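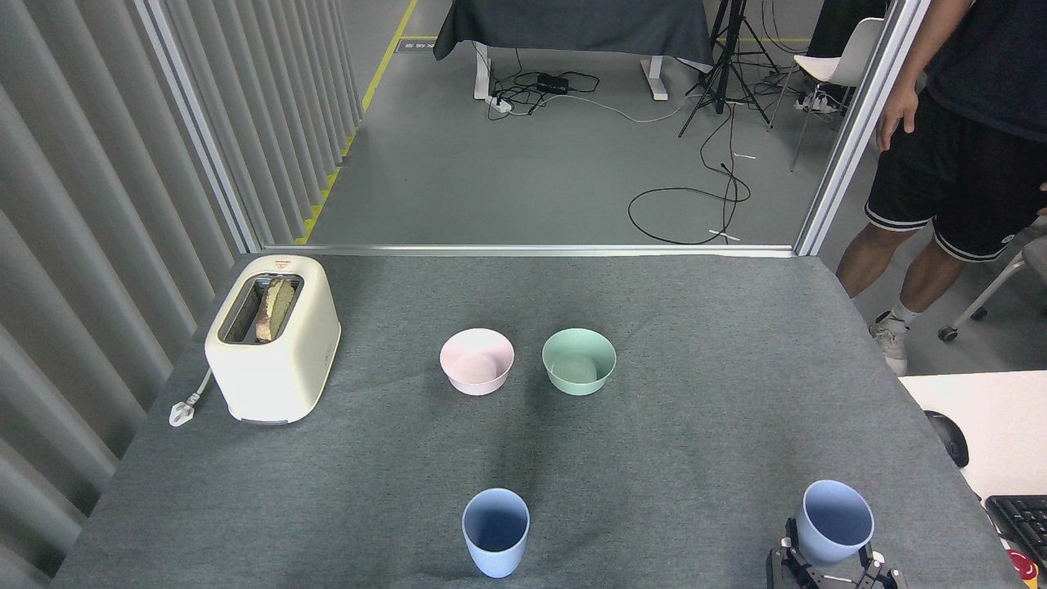

What happens to the people at a workplace when part of the handling moves to a robot?
Their hours tend to stay where they were, and the content of those hours changes: less lifting and placing, more setup, checking and recovery from faults.

Nirness assembles and tests tableware sets and small kitchen goods for mail-order customers. Until June, every sample set was laid out, inspected and repacked by hand. The layout step now belongs to a two-finger gripper, run on control software from Kulluvel. Bowls and cups are the current work: light, rigid and simple in outline, though a thin plastic wall still flexes if the grip force is set too high.

Ladan Ranjbar spent 5 years on the manual line before moving to the cell. Her shift starts with a reset. Items go back on the felt, the grip table is loaded, and the first cycle runs at reduced speed. After that she stands by and logs faults. "I used to go home with sore wrists," she says. "Now it's my eyes. You watch for a slip, and most of the time there isn't one."

That trade is common in cells of this size. Physical load drops and attention load rises, and the second is harder to schedule around. Nirness first ran operators in blocks of 4 hours. Fault notes got thinner toward the end of each block -- some entries were a single word -- and the blocks were cut to 2 hours, with desk work between them.

Pranab Kodikara, the process engineer, wrote the new job grades. Operators who can edit a grasp setting are paid one grade above those who only reset and log. Training takes 8 shifts. He would like it shorter, but the section on recovery after a dropped item has resisted trimming.

Pay is settled. Credit is less so. When an operator corrects a grasp, the software stores the change under the cell number, and Ranjbar wants names attached. Kodikara has sent the request to Kulluvel and is waiting for a reply. In the meantime the operators keep their own list in a shared file, by item and initials.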